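Search reports Search Clear

Hot Water Use in Hand Dishwashing at Drurnitance Hall

Student project report, Building Services module, Prumcombe
Project group: Helmi Pitkänen, Girish Chaudhary, Cúc Bạch
Supervisor: Jacqueline Gaillard

Summary

Hot water drawn at the kitchen sinks of Drurnitance Hall was measured for one term in two shared kitchens, A and B. A total of 386 washing sessions were logged. Sessions in which the basin was filled used less hot water than sessions washed under a running tap, except for very small loads. The larger effect was found upstream of the sink: in kitchen A a considerable share of the metered hot water was cold on delivery and was run to waste while the user waited. Insulating the branch pipe and lowering the tap flow rate are compared as remedies. The second is cheaper but lengthens the wait.

1. Background

Drurnitance Hall is a residence with shared kitchens on each floor. Neither kitchen in this study has a dishwasher. Hot water is supplied from a central cylinder through a circulating loop, and each kitchen is connected to the loop by an uninsulated branch. The branch to kitchen A runs the length of the corridor. The branch to kitchen B drops directly from the riser behind the sink.

The energy bill for the building is not separated by use. Showers are assumed to dominate, and earlier work in the department dealt only with those. The kitchens were chosen for this project at the suggestion of Kiyoshi Katayama, who maintains the plant room and had received repeated complaints about the time taken for hot water to reach kitchen A.

A washing session was defined as a continuous period at the sink in which at least one item of crockery, cookware or cutlery was washed and set down to drain. Filling a kettle, rinsing vegetables and wiping the counter were excluded. A session was considered finished when the tap had been closed and the last item placed in the rack, whether or not anything was then dried by hand.
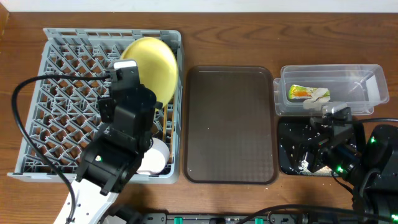

2. Method

2.1 Flow measurement

A Skirkier turbine meter was fitted in the hot feed under each sink, upstream of the mixer. Each meter gives one pulse for a fixed volume and was checked against a 10 liter bucket before installation and again at the end of the term. The error did not exceed 2 percent in either check. Pulses were stored with a time stamp. Cold water was not metered, which limits what can be said about total consumption.

2.2 Temperature measurement

A surface thermocouple was clipped to the hot feed close to the meter and covered with foam tape. The reading lags the water temperature by several seconds. The lag was estimated by opening the tap fully after the pipe had already been warmed, and a correction was applied to all records. The correction is least reliable for short draws.

2.3 Session log

A sheet was fixed beside each sink. Residents were asked to enter the start time, the method used (basin or running tap), and the size of the load as small, medium or large. A small load was defined as one person's dishes from one meal. The limits of the other two classes were left to the resident, and comparison of the sheets suggests that they were not interpreted in the same way in the two kitchens.

Sheet entries were matched to meter records by time. Entries without a matching draw were removed. Draws without a matching entry were kept in the total volume but not assigned to a method.

3. Results

3.1 Method of washing

For medium and large loads the basin method used less hot water in both kitchens. For small loads the difference was within the scatter. Several residents filled the basin to the same level regardless of the load, so the volume per item rose steeply when only a plate and a cup were washed. Running-tap sessions showed a far wider spread than basin sessions. The highest values came from residents who left the tap open while scrubbing cookware.

Rinsing was not recorded separately. In the flow records it can be recognized as a series of short draws after the main fill, and in some basin sessions these added up to more than the fill itself.

3.2 Waiting losses

Water was counted as a waiting loss if it was drawn before the corrected temperature reached the steady value for that session. In kitchen B the loss was negligible at all times of day. In kitchen A it was the largest single item in short sessions. The loss was greatest in the early morning and smallest on Sunday evening, when sessions followed one another closely and the branch had no time to cool.

The volume held in the branch to kitchen A was calculated from its length and internal diameter. Measured losses were consistently higher than this volume. The difference is attributed to heat taken up by the pipe wall and to the mixing of hot and cold water at the front of the draw. A simple plug-flow model is therefore not sufficient for estimating the saving.

3.3 Draining and rewashing

Residents were also asked to note any item washed a second time. The entries were few. Most concerned cutlery and cups that had been left in the rack long enough for another user to splash them. Rewashing has been neglected in the totals. 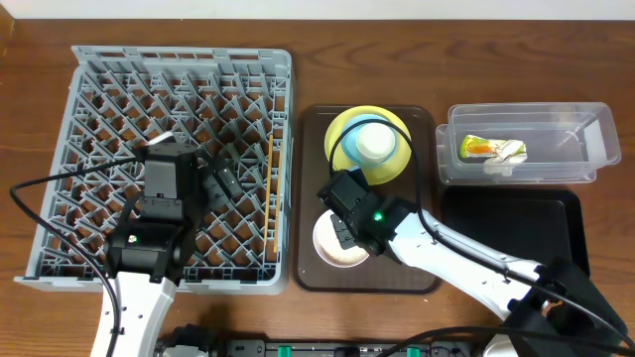

Figure 2. Gray lattice dish rack with two chopsticks leaning upright.

4. Discussion

4.1 Insulating the branch

Foam insulation slows the cooling of standing water but does not remove the first draw of the day. A cooling curve was taken on the bare branch and a second on a short section fitted with Sabatier foam sleeve. The insulated section stayed usefully warm through the usual gap between evening sessions, but had cooled fully by morning. The material cost for kitchen A was estimated at some 300 dollars, excluding the work of opening the corridor ceiling.

4.2 Flow restrictors

A restrictor in the tap outlet reduces running-tap use directly. It has no effect on the volume of a basin fill. In kitchen A it would leave the wasted volume nearly unchanged while making the wait longer, and a longer wait may lead residents to open the tap and walk away. This was seen in the records as long unattended draws, although the sheets do not allow the cause to be confirmed.

4.3 Sources of error

Participation fell off during April, when many residents were preparing for examinations. The logged sessions are likely to over-represent residents with an interest in the subject. The load classes are subjective, as noted in 2.3.

5. Recommendations

Insulate the branch to kitchen A at the next planned opening of the ceiling. Fit a restrictor in kitchen B only. Repeat the measurement with meters on both feeds and with the load recorded by weight.

The meters were left in place under both sinks. The raw pulse files and the scanned sheets are held by Jacqueline Gaillard.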